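7 June 2020

Woke up at stupid o'clock again with the birds going mad outside, so I gave up and made tea and sat on the back step in my dressing gown. Lovely morning, cool and grey, and the beans have finally got hold of their canes. I've been saying for weeks that I'd write in this thing every day and I've managed it maybe twice, so let's call this a fresh start (again).

The big news is that the sourdough worked. Properly worked! I've had nine goes at it since the shops ran out of yeast, and most of them could have propped a door open. The starter lives in an old Kettani pickle jar on top of the boiler and it smells of cider, which I'm told is fine. Yesterday I fed it at breakfast and again after lunch, and by teatime it had pushed the lid up and was coming down the side of the jar. So I thought right, you're going in.

I used the Skunetti flour this time, the strong brown one that comes in the paper sack, mixed with what was left of the white. The recipe wants 940 grams for two loaves and I was a spoonful short, so I tipped in some oats and hoped. It was horribly sticky. I had it up to my elbows, and of course that's when the phone rang, and now there's dough in the little holes you talk into. I left it in the cold pantry overnight under a tea towel and barely slept for thinking about it, which tells you what sort of year I'm having.

Into the hot pan first thing, lid on, and I sat on the kitchen floor in front of the oven like it was the telly. When I took the lid off it had gone up! A great big ear on one side, a bit burnt underneath, and it crackled when I put it on the rack. You're meant to wait until it's cold before you cut it. I waited seventeen minutes and had the crust with butter and too much salt, standing up at the counter. The middle was a touch gummy but I don't care. Second loaf was flatter, so that one's for toast.

Took half of the good one over to next door and left it on their wall in a bag, then did our wave through the window. They've been in since March, poor things, and they always put something back on the wall for me. Today it was rhubarb. I've got rhubarb coming out of my ears but I'd never say so.

After that I walked up to Flandulden by the long way, past the reservoir. The water's very low, you can see the old wall all along the far bank, and it's only June. More people up there than I'd have liked, all doing the big polite swerve round each other on the path. I met a very wet spaniel. I also found out that my good boots have split along the side, so that's another thing to sort out. I bought them in November as well, so they've had no life at all. I've still got the box somewhere, I'll have to ring up and be cross, and I'm no good at being cross on the phone.

Spent the afternoon on the Kondov jigsaw and regretted it. It's the harbour one, 424 pieces, which sounds like nothing, but two thirds of it is sky and the rest is the same sky in the water. I've got all the edges and one boat. I suspect there's a piece missing from the lighthouse, and if there is I shall be writing to someone about that too. Had the cricket on the radio while I did it, an old match, and still managed to get nervous about the ending.

Then I ran out of puff and put the washing away instead, hoping it'd settle my head before supper. I've started rolling things up so I can see what I've got, and it does make the drawer look a lot more cheerful, even if it won't last the week. Supper was soup and more of that bread. I'm going to feed the starter before bed and try one with seeds in tomorrow, and I must remember to get the rhubarb into a pan before it goes floppy.
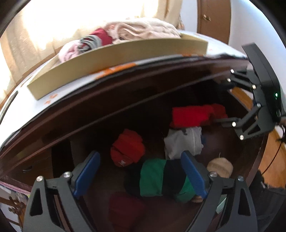 If I do the seeds I'll toast them first, I think, as the last lot tasted of nothing. And I'll need to be up early to get the dough going before the oven's wanted for anything else. Bath now, then bed with the window open.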